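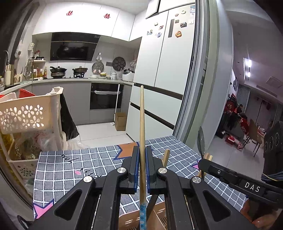

Kitchen and dining room walk-through - Sivdale Community Hall
Date: 2025-01-30
Checked by: Hauwa Okonkwo
Copy to: Valquíria Guerra

1. Handwash sink
OK. Soap full, paper towels full. Hot tap stiff, needs two hands. Put on repair list.

2. Fridge and freezer
Fridge 40 F on the dial, fine. Door seal split at bottom corner, same as last time. Freezer OK but the log sheet has gaps - 5 days with no entry in January. Please fill it in when you open up, not at the end of the week.

3. Utensils and table ware
Chopsticks and spoons go back in the holders dry, points up or down I don't mind, but all the same way. Throw out any wood ones that are split or rough. Holders to be washed weekly, gunk collects at the bottom.

4. Knives
Rack OK. One paring knife with loose handle, removed.

5. Range and hood
Burners light first try. Hood filters greasy, FAIL. Were due before the holidays. Frota can do them but wants the key the night before.

6. Fire extinguisher and blanket
Extinguisher in place, needle in green, tag in date. Blanket was behind the stack of trays. Moved back to its hook. Leave it there!!

7. Floor
Mat by dishwasher curls up at one end, trip hazard. Taped for now. Tape wont last. New mat from Pondus, Valquíria to order.

8. Exits
Back door clear. Side door had 2 folding tables in front of it, moved. FAIL even though fixed on the spot, it keeps happening after the Fomley lunch.

9. First aid box
Burn gel missing. Blue bandages low. Rest OK.

10. Dry store
Lids on all bins. Rice bin has no date label. Nothing on the floor except one box of napkins, put up on shelf.

11. Trash and recycling
Inside bins OK. Outside lid left open, check for critters.

12. Electrical
Kettle cord fine. Toaster cord scorched near the plug - unplugged and taged, do not use.

To do before next check: hood filters, fridge seal, mat, burn gel, toaster. Hot tap if there's time.

Result: pass with fixes. Will recheck the two fails myself.
H.O.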